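Ranger derrière les autres

Mon beau-frère m'a demandé l'autre soir, au dessert, quand est-ce que « mes robots » allaient enfin débarrasser la table à sa place. Il me pose la question depuis sept ans, à peu près dans les mêmes termes, et d'habitude je réponds par une pirouette en lui tendant la pile d'assiettes. Mais comme j'ai passé une partie de l'été le nez dans ces histoires de bras et de pinces, je me suis dit que ça valait bien un billet, même un peu bavard (vous me connaissez).

Commençons par ce qui marche. Quand j'étais chez Drutari, il y a bien longtemps maintenant, nous avions une cellule qui prenait des flacons sur un convoyeur et les mettait en carton, toute la journée et une bonne partie de la nuit. Elle en passait 3 968 par poste, et je me souviens encore du chiffre parce qu'il était affiché à la craie à côté de la machine à café et que le chef d'équipe rêvait d'arriver à quatre mille. C'était superbe à voir, j'y emmenais tous les visiteurs. Seulement, c'était toujours le même flacon, debout, au même endroit, avec la même étiquette tournée du même côté. Le jour où le fournisseur a changé le bouchon, nous avons perdu deux matinées entières à tout régler de nouveau, et le rêve du chef d'équipe a attendu.

Une maison, ou même un atelier ordinaire, c'est le contraire de ce convoyeur. Pensez au fond d'un tiroir de cuisine, ou au coffre à jouets de ma nièce : une brique, un emballage vide, un machin mou dont on ne sait plus d'où il vient, le tout couché de travers et parfois l'un sur l'autre. Vous plongez la main là-dedans en parlant d'autre chose et vous en sortez ce que vous cherchiez. Pour un bras articulé, chaque objet est une petite énigme. La brique, passe encore, elle est franche, elle a des bords, elle ne se déforme pas. Le plastique transparent, en revanche, c'est la bête noire de tous ceux que je connais dans le métier : la caméra voit le fond au travers, elle voit des reflets, et elle voit rarement la boîte elle-même. Et si par chance elle la trouve, encore faut-il la saisir sans l'écraser.

J'en ai longuement parlé avec Kadir Güneş, que les plus anciens lecteurs de ce blog connaissent pour ses interminables mails sur les ventouses. Il travaille maintenant chez Kocabaş sur le tri en vrac et il reste d'un optimisme que je lui envie. D'après lui, la question de savoir où poser les doigts est presque réglée pour les objets rigides, et ce qui lui gâche ses soirées, ce sont les bords et les coins du bac - l'endroit où tout finit par glisser et où la pince n'a plus la place de s'ouvrir. Il m'a avoué avoir consacré tout un mois de novembre aux coins. J'ai ri, puis j'ai repensé à la façon dont je récupère la dernière olive au fond du bocal, en penchant, en poussant, en trichant un peu avec le pouce, et j'ai trouvé ça beaucoup moins drôle.

Il y a aussi la question des sous. Ellard, le petit atelier de mécanique en bas de chez moi, s'est vu proposer une pince à 3 000 euros, sans le bras bien entendu, pour vider ses caisses de pièces mélangées. Le patron a fait ses comptes sur un coin de nappe et il a gardé son apprenti, qui en plus balaie et répond au téléphone. Je ne peux pas lui donner tort. Le logiciel Skurkel, dont je vous avais dit du bien au printemps, lui aurait sans doute facilité la vie, mais il aurait fallu quelqu'un pour s'en occuper, et ce quelqu'un, c'était encore l'apprenti.

Alors, la table de mon beau-frère ? Je lui ai répondu qu'avec des assiettes identiques, bien espacées et sans sauce, on pouvait commencer à discuter. Il a regardé la nappe, les verres, les serviettes en boule et le reste de tarte, et il s'est levé pour aller faire couler l'eau. J'ai essuyé. 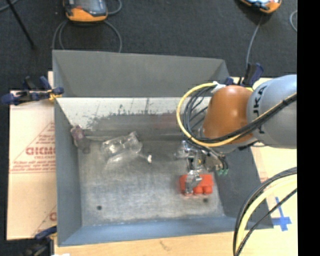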